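Small arms, short lessons

Plostness sells one thing only: a sorting kit for a small desktop robot arm. The company has 12 people and works above a print shop in Tondlow. I spoke with its founder on a Monday, at the end of the afternoon.

"We don't sell the arm," the founder told me. "We sell the lesson. Many schools already have an arm, and it stays in the closet."

The kit comes with blocks, dishes with colored rims, a metal tray and 8 exercises. The first one is simple: take a block from the tray and bring it to the dish of the same color. The price is 124 euros, and I asked if this is not a lot for some dishes. "The dishes are cheap - the exercises took us two years," was the answer.

What is still weak? "The grip on a block near the wall of the tray. We want 100 good picks in a row, and we are not there."

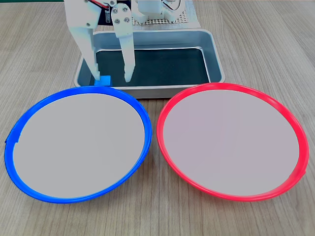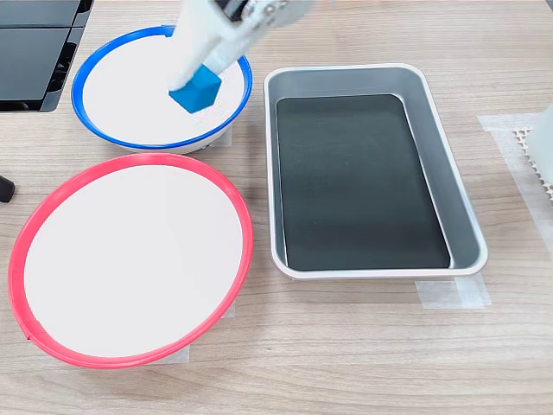 Van Acker, which sells the competing Gekness set, sees it differently. Its sales office wrote to me that a school should get the arm and the lessons from one seller, "so there is one phone number to call when the arm stops."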